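Ticket: Wire placement episodes, success labels drifting
Project: Plurnholm
Opened by: Kagiso Sithole
Component: recording / labeling
Status: Resolved, one follow-up open
Date: October 7, 2024

Problem

Labels on the wire placement episodes don't agree with each other. I pulled 100 episodes from the Ralier station and rechecked every one by hand, and 10 of them were marked as successes when the ring had stopped short of the pad. The policy trained on the January data never had this trouble, so I went looking for what had changed in between.

I really like this task, by the way. It's the smallest thing we've asked the arm to do and the demos are a joy to watch when they go right. So I'd love to get the labels clean before we record any more.

Steps to reproduce

Load any wire placement session recorded after the Prutell recorder update. Play it next to the gripper width plot. Look at the moment the success flag turns on. In the bad episodes the flag comes up while the ring is still sliding across the blue mask.

What I checked first

Camera exposure. The mask is glossy and throws pale streaks, so my first guess was glare hiding the pad. I dimmed the ring light and recorded a short batch. Same thing. I put the light back where it was.

Clock offset between the wrist camera and the joint log. I tapped the gripper on the table a few times and lined up the spike with the video. They matched to within one video frame, so that's fine.

Operator habits. I asked the other teleoperators to record a few each without telling them why, and all of us got early flags now and then. So it isn't one person being quick on the pedal — good to know, and a relief, as I was the main suspect!

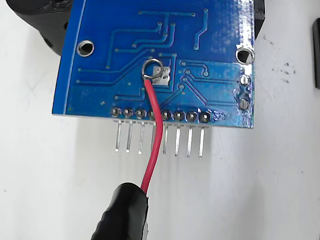 After that I turned to the labeler itself. Jaidee decides an episode is done when the ring terminal is over the target region and the gripper has been still for a set number of frames. The recorder update changed the frame rate, but the stillness setting is counted in frames and stayed at 6. At the old rate that was a decent pause. At the new rate it's hardly a pause at all, and a person driving the arm will often stop for that long just to look before the last nudge. Mystery mostly solved.

The rest of it was the target region. It had been drawn as a loose box that took in the round pad, the exposed rectangle next to it and a good strip of mask. A ring sitting on the strip counted as placed. Combine that with the short pause and you get exactly the bad labels I was seeing.

Fix

Stillness is now set in seconds, so a frame rate change can't touch it again. The target region is a circle centered on the round pad, and the center of the ring has to fall inside it. Overlap onto the rectangle is fine, and I left a note in the config saying so, because two of us had been labeling it differently.

I ran the new labeler over the same 100 episodes. All 10 bad ones came back as not placed, and none of the good ones flipped. So happy with that.

For anyone recording this week

Please keep the near misses! Press the fail pedal and carry on. A slow approach with a pause and a correction is great material for the model, and we were throwing a lot of those away by restarting. Vary where you grip the red wire too. Most of what we have is gripped well back from the ring, and the policy gets lost when the wire bends differently.

Still open

Relabeling the older Ralier sessions. I've started the job and it's chewing through them now. I also want to try the same circle on the second board layout before closing this out, so if you have that fixture on your bench, leave it set up and I'll come by after lunch.

Kagiso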